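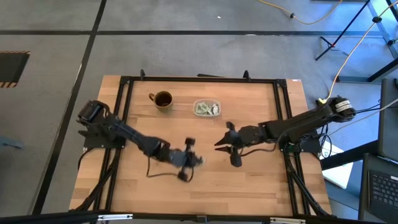

Filed under: Workshop Planning / Checklists & Comments

Two-Arm Bench, Pre-Purchase Safety Check, with my comments
May 8, 2024

Godelieve Van Damme asked me to go over the bench before we sign for a second one, and she asked for comments and not just ticks, so she only has herself to blame for the length. I've used the old Rivia form because it's the one I know by heart. Items are marked OK, FIX (do it before the order goes in) or BUY (put it on the budget sheet). If you want only the money, skip to the end.

BENCH AND FRAME

1. Work surface flat, clean, no splinters or lifted edges. OK
I love this top, I'll say that up front. The light butcher-block wood is easy on the eyes and easy to wipe. I'd like the same for bench two if we can get it, and I'd put a spare top on the sheet too, as the grippers do come down hard now and then when someone is learning.

2. Frame rails tight at every corner. OK
Went around with the hex key twice. Black aluminum extrusion on all four sides, and it's a dream to add things to later (please, please let's not get talked into a welded frame by the Zokel salesman, however nice the lunch was).

3. Front clamps seated and not creeping. FIX
The two silver clamps on the front rail. They hold, but I could turn the left one a little further by hand, and I don't have strong hands. Tighten both and draw a paint-pen line across the screw so we can tell at a glance if one has moved.

4. Brackets on the far rail. OK
Two little uprights, one toward each corner. Nothing loose. I did catch my sleeve on one, so maybe caps? Cheap ones. Put me down for caps.

ARMS

5. Base mounts on left and right arms secure. OK
No play in either one. I leaned on them more than I probably should have.

6. Grippers open and close fully, nothing stuck in the fingers. OK
Pads are wearing, though, and this is where budgets always go wrong, in my opinion. People price the arms and forget all the bits that touch things. I've put down 50 finger pads for the year. Coutinho sells them by the bag and the last bag came quickly.

7. Arms can't reach each other at speed without a software limit in place. FIX
They work face to face across the middle, so they share the same patch of table and they can absolutely meet there. The limit is set in the everyday program, but it isn't in the demo program! I found that out by reading it, thankfully. Copy the setting over, then lock it. On bench two I'd pay for the wider frame and give them some elbow room.

8. Emergency stop reachable from the operator's chair. BUY
We have one and it works (tested three times, left it working). I want a second one on the other side, per bench. Not optional as far as I'm concerned, and I'll be a pest about it.

CABLES AND POWER

9. Arm cables clear of the work surface. FIX
The thin cable under the left gripper hangs in a loop over the wood. It's fine until the day it hooks a handle. Clip it along the links with enough slack for the wrist to turn. On the new arms I'd ask Prurell for their sleeve kit at the time of order, as they charge separate shipping if you come back for it, and I've still not forgiven them for January.

10. Cables at the right base tidy and supported. FIX
A whole bundle goes off the edge of the table toward the equipment, and its weight is on the connectors. Needs a tray under it. One tray per arm, so that's on the sheet as well.

11. No cords across walkways. FIX and BUY
The yellow extension cord runs right over the carpet. Bright color, good, but still a cord on a floor. Short term, a rubber cover. Long term, and this is the big line on my budget, a proper power drop near the bench so we don't need the cord at all. If we're buying a second bench we'd need it regardless, so let's do it once.

FLOOR AND SURROUNDINGS

12. Floor openings marked and guarded. FIX
Hazard striping all the way around the opening, nice and visible. Stripes don't stop a chair wheel, though. I'd like a cover or a low rail before any delivery people come backing through with a pallet.

13. Floor grid tape in good shape. OK
No edges curling. We can use the same grid to lay out bench two, so no cost there, hooray.

14. Tripod legs outside the walking path. FIX
They splay out wider than you think. Move the stand back or swap it for a wall arm. I got a price on a wall arm and it was less than I feared.

15. Laptop and other gear off to the side, out of reach of the arms. OK, with a grumble
The laptop is awfully close on the right. A small side cart would fix it and give people somewhere to write. Put it on BUY if there's anything left over.

16. Nothing loose on the floor by the table. FIX
Something white just past the table edge, partly under the cables, and a gray thing lying on the carpet over on the left. Pick up both, find them a shelf.

17. Objects on the table are part of the task. FIX
Dark mug, clear plastic box with the crumpled green-and-white paper in it, both up at the far half. Fine as things to pick up, and I like that the box lets you see what's inside. But the mug had dark brown liquid in it, and there are motors and connectors all over that bench. Dry beads only, please. I've added a bag of them to the sheet and a couple of spare mugs, as ceramic breaks and I'd rather plan for it.

THE MONEY BIT

Before the order: items 3, 7, 9, 10, 11 (the cover), 12, 14, 16 and 17. Most of that is an afternoon with a bag of clips.

On the sheet: second stop buttons, cable trays, sleeve kit, power drop, finger pads, caps, wall arm, spare top, beads and mugs, side cart last.

Delivery from Prurell is quoted at 58 days, so the power drop needs to be booked the same week we sign. Godelieve, I've left the sheet on your desk with my initials on each line, and the paint pen is in the top drawer.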